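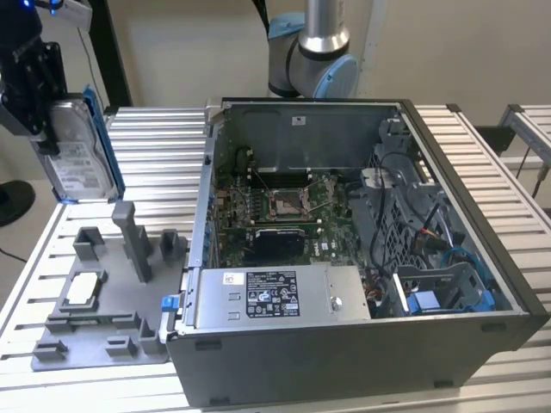
Sevdale Teardown Kit, two-arm version
Reviewed by Ambros Berchtold
Sat 17 December

Sevdale sells this kit to small refurbishing shops that want old desktops taken apart without paying someone to do it all day. The brochure says "safe unattended operation." I had it on loan at our Zistisdale shop, and I would not leave it unattended with anything I cared about. It dropped hard drives, and it dropped them at the worst possible time: right after somebody hit the stop button.

First the fair part. Setup took an afternoon, the arms are quiet, and the printed fixture tray (made by Maldonado, included in the price) is better than I figured a piece of gray plastic would be. We fed it Dell desktops, the kind that come in by the pallet with blue plastic latches all over the inside. It got the drives out of those at a decent pace. Slower than Fadwa El Khatib at the next bench, who has been doing it by hand for years, but it doesn't go to lunch.

We ran 228 drive pulls. Number 94 was the first bad one. The gripper had the drive up over the case when Fadwa pressed stop, having seen a loose cable hanging where an arm was headed. The arm stopped dead, as it should. Then the fingers let go. The drive fell onto the motherboard and landed on the socket bracket.

I assumed we had set something wrong. We went through the Gisance software screen by screen and found a setting called "Hold on stop," which was checked. We ran some more, and got another drop. After the third we quit using the stop button to test anything and called support.

Support's answer, after two days, was that "Hold on stop" covers the stop you press on the screen. The red button cuts power to the gripper as well, and with the power off there isn't enough spring in the fingers to hold a 3.5-inch drive. A memory stick, fine. A drive, maybe, depending on how it was grabbed. They told me this as if it were common knowledge. It is in the manual, in a table near the back, under a heading about cable connections. The page on emergency stops doesn't mention it.

I don't buy the argument that a stop button has to cut everything. Plenty of grippers close with a spring or a lock and stay closed when the power goes. Sevdale picked one that doesn't, and then sold it for lifting heavy parts over open electronics. A drive falling a short way onto a scrap board is no tragedy. A drive falling on the hand of the person who just pressed stop and reached in is a different matter, and reaching in is exactly what people do.

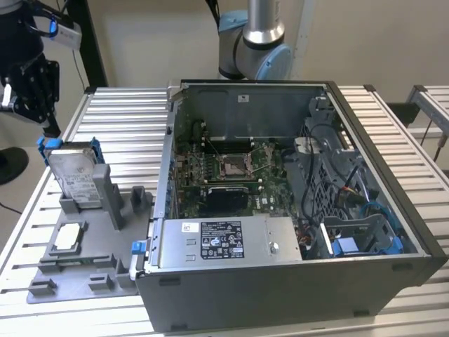
The workaround Sevdale suggested was to change the order of the job so the gripper spends less time loaded. You put the tray as close to the case as the arm can manage, and you send each part straight to its own spot before the arm does anything else. We run it that way now. The drive goes upright in the slot at the back of the tray, still in its blue rails, and the processor lies flat in the square recess toward the front. It does help. It also means moving the tray again for any case with a different shape, and teaching the positions over. I timed that at longer than Fadwa takes to strip a whole machine, and she was happy to point it out.

The bigger fix is supposed to be a replacement finger set with a stronger spring. It was promised to us in May and what came was a link to an order form. They want money for it. I asked whether it would hold a drive with the power off for as long as I needed, and was told it was "designed with that use in mind." I asked for that in writing and haven't gotten it.

Other complaints, smaller. The Gisance log records a drop as a completed pull, so our totals were wrong until we went back and fixed them by hand. The alarm sound is the same one it makes when a job finishes. After a red-button stop the software offers a "Resume" button right away and doesn't ask if the part is still in the fingers. Once I pressed it to see. The arm carried nothing over to the tray, opened, and reported success.

Would I buy it? At this price, no. If you already own one, keep the tray close, put a sheet of foam over the board on any machine you plan to resell, and make a rule that hands stay out after a stop until someone has looked at what the gripper is holding. Test your red button with a dead drive before you trust the checkbox.

Rating: 2 out of 5. One of those points is for the tray.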